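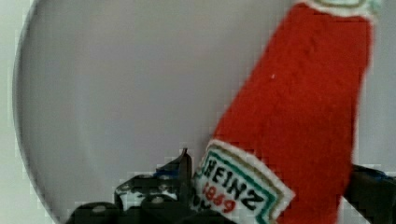
Ketchup bottle between the fingers, wrist camera.

2018-04-07
Savvas Gkikas

Fault again on the ketchup. The gripper closes, reports a good hold, then the force reading drops to zero and the arm stops dead with a protective stop. Log says "object lost" while I am looking straight at the object. Twelve tries, 4 stops, all on the soft bottle. The hard toys give it no trouble, so naturally I spent the morning blaming the hard toys.

Swapped the finger force limit from 28 N to something gentler. Worse. Put it back.

Teodora thinks it's the cable — the reading flickers when the wrist turns past a certain point, and she got it to flicker by hand with no bottle anywhere near. I had a 400-line script ready to prove it was software. Script is resting.
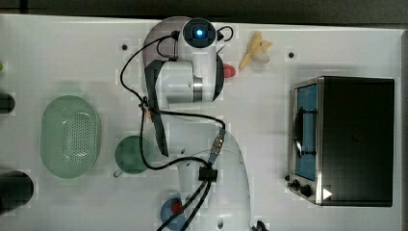
SAFETY / OPEN

Restart after a stop goes straight back to the last target at full speed. Found this out with my sleeve. Until Manolis fixes it: hands off the table before reset, slow mode only. Ismail to reseat the connector on the lower link.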